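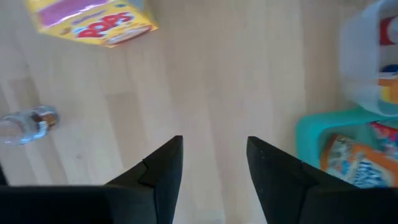 How a Robot Gripper Is Set Up

A gripper is the hand of a robot. The one in this explainer has two black fingers. The fingers move apart to open and move together to close. Before the robot can pick up boxes and bottles, a technician has to set the gripper up and check it.

Step 1. Cleaning the fingers
Dust makes the fingers slippery. The technician switches the motors off and wipes each finger with a dry cloth. A small camera is mounted close to the fingers, and its lens is wiped with a separate cloth.

Step 2. Finding zero
The robot must know where "closed" is. The fingers are brought together slowly until they touch. The computer stores this position as zero. Every other opening is measured from it. On the Brivum gripper, the widest opening is 67 millimeters. A package wider than that has to be gripped by a narrower side.

Step 3. Setting the force
Force is how hard the fingers squeeze. A full bottle needs more force than a bag of snacks. The technician starts low, lifts the item, and raises the force in small steps. Each lift is held for 5 seconds.
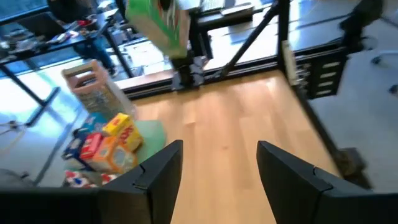
Photo: Ojārs Ramanauskas / Peltovard

Step 4. Checking two arms together
With more than one gripper over the same platform, the arms must not bump into each other. One can hold a box in the air while another stays low, near the packages. The computer keeps a map of the space each arm is using. If two spaces come too close, both arms stop.

Step 5. Regular care
The gripper is checked again after every 300 lifts. The technician looks for loose screws, worn finger tips and bent cables. A worn tip is replaced, and zero is found again. The full check takes 30 minutes.

Words to know
Gripper: the part of a robot that holds things.
Zero: the position all other positions are measured from.
Force: a push or a pull.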